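Analogue handset on VoIP adapter – hum and missed digits

kbergmann
Posted April 29, 2020
We moved the office line to a Grakeveo adapter and kept the old corded phones. Calls connect, but there is a low hum on the earpiece and menu systems miss every third or fourth key press. Same phones were fine on the copper line. Cable from adapter to wall socket is 25 metres of flat extension lead.

v_holst
Flat lead is your hum. There is no twist in it, so it picks up mains along the whole run. Use one pair of Cat5e and keep it away from power cables.

For the key presses, check how the adapter sends tones. If it passes them as audio over a compressed codec they get mangled. Set DTMF to RFC 2833 and the codec to G.711.
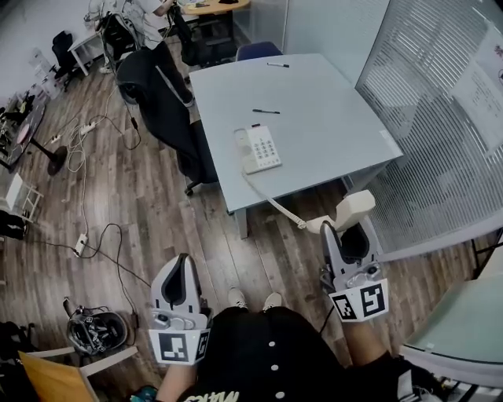
Also swap the curly cord before you blame the handset. They fail at the plug end, and a bad contact gives a crackle that people report as hum. A new one costs 3 quid.

Bukhari_F
Disagree on the lead. I have 40 metres of flat cable on a Vavgate box and it is silent. I would look at the power supply first. Cheap switching supplies put noise straight on the line.

v_holst
Yours may not run next to anything. Try it beside a ring main and report back. The power supply is worth testing, I agree, but it takes a minute – plug a phone directly into the adapter. Hum still there, supply. Hum gone, cable.

kbergmann
Plugged in directly: no hum. DTMF was set to in-band, now on RFC 2833 and the bank menu takes all the digits. Cat5e ordered.

Bukhari_F
Fair enough, cable it is. Which pair will you use?

kbergmann
Blue, on the two middle pins. Does the ring capacitor in the old master socket need to come out?

v_holst
Leave it in if any of your phones need the third wire to ring. Otherwise disconnect it.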